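Robotics club thread, 10/11/2024. We're still in simulation this month – the real arms stay in their crates until December.

Nazar Kushnir rebuilt the yard scene and we ran 30 tries at lining up before a grasp. Grippers open, nothing to pick up yet.

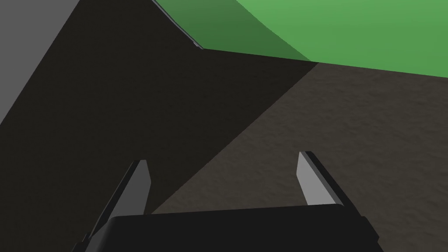
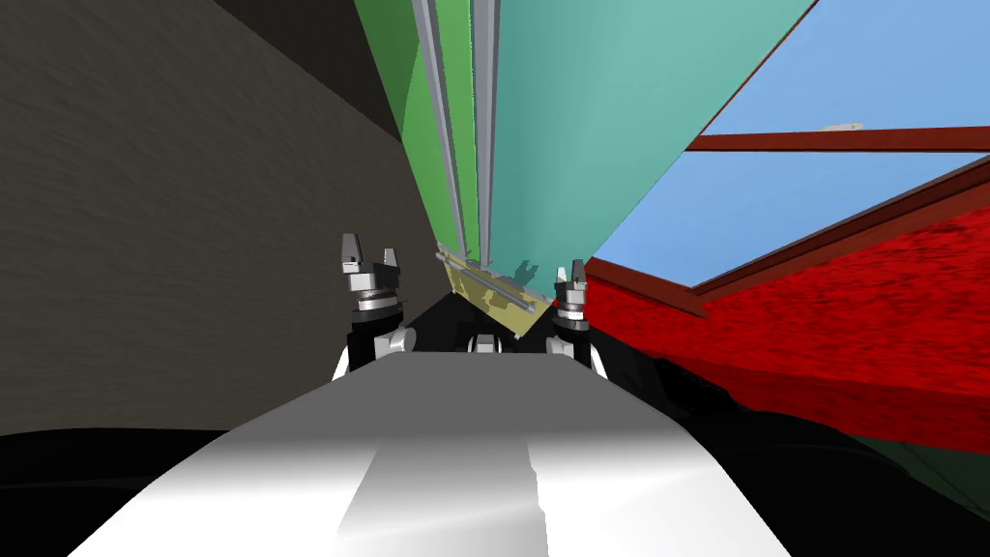
Next up: the grasp test

Ok-hee Baek is writing the scoring script. Each team gets 15 minutes and 200 points to play for. Thulani Oosthuizen wants the shadows left on for every run, and I agree. Send me your settings file before you log off.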